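# Rules of Origin and the Battery Minerals Trade: A Review of Two Draft Agreements

Somkiat Rattanakul
Seminar in International Trade Policy, Chantharasri College
Submitted 6 Oct 2021

## 1. Purpose of the Report

This report reviews how rules of origin affect small manufacturers that import processed minerals. A rule of origin decides which country a product is said to come from, and therefore which tariff it pays when it crosses a border. The question matters most where a raw material is mined in one country, refined in a second, and built into a finished product in a third.

The project compared two model texts prepared for the seminar. The first uses a change-of-classification test, under which a good gains origin when processing moves it to a new tariff heading. The second uses a value-content test, under which a set share of the good's value must be added inside the trade area. Both texts cover lithium compounds, nickel products and graphite.

## 2. Sources and Method

The main source was a set of 319 import entries provided by Kernley, a customs brokerage with an office in Skulville. Company names and unit prices had been removed before the entries were released to the seminar. Each entry listed the tariff heading, the declared country of origin, the country of last shipment and the customs value.

Every entry was tested twice, once under each draft text. Where the entry did not hold enough information to reach a result, it was marked as unresolved and left out of the comparison. Interviews were also held with two members of the brokerage's compliance staff in April. Their comments are used here as background and are not quoted.

The study has limits that the reader should keep in mind. The entries come from a single broker and lean heavily toward finished cells and modules. Ore and concentrate are thinly covered – a point raised by the seminar instructor at the proposal stage.

## 3. Findings

### 3.1 Classification test

The classification test was the easier of the two to apply. A result could usually be reached from the entry and the processing record alone, without access to the importer's accounts. Refining nearly always moved the material to a new heading, so the refining country was treated as the origin even when the ore came from elsewhere.

This outcome favors countries with refining capacity. A country that only mines the material gains little under such a text, unless a separate clause gives credit for extraction.

### 3.2 Value-content test

The value-content test gave less steady results. Because mineral prices move from month to month, the same product could meet the threshold on one shipment and fail on the next. The draft tries to correct for this by allowing an averaging period, but it does not say whether the period follows the calendar year or the importer's own fiscal year.

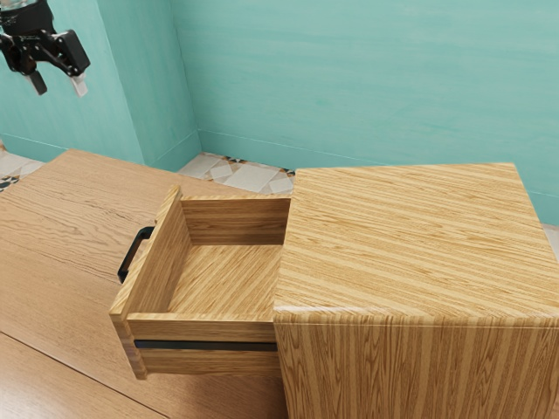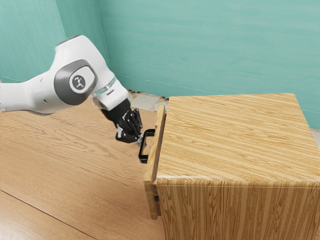

*Figures 1 and 2. Rendered views with robotic equipment, simulated.*

### 3.3 Cost of compliance

Staff at the brokerage described record keeping as the largest cost for small importers. A firm such as Ilitz, which assembles backup power units and buys its cells through a distributor, depends on statements passed down from several suppliers. If one supplier declines to share its cost data, the importer cannot prove the value share and must pay the full tariff.

Under the classification test the same firm would need a certificate of processing and a correct heading. The burden is lighter, although a mistake in the heading can still lead to a penalty and a review of past entries.

## 4. Discussion

Neither draft fully meets its stated goal of widening supply while keeping the benefit inside the trade area. The classification test is simple but rewards refining alone. The value-content test spreads the benefit more evenly – at least on paper – but asks for records that many small firms do not hold.

A combined rule may be workable. Under such a rule, an importer could choose either test for each product group and would be bound by that choice for a fixed term.

## 5. Recommendations

1. The averaging period in the second draft should be defined by calendar year.
2. Extraction should receive partial credit under the first draft.
3. Supplier statements should be accepted in a standard form, with cost data sent directly to customs where a supplier asks for privacy.

Further work should use entries from a second broker, with a larger share of ore and concentrate.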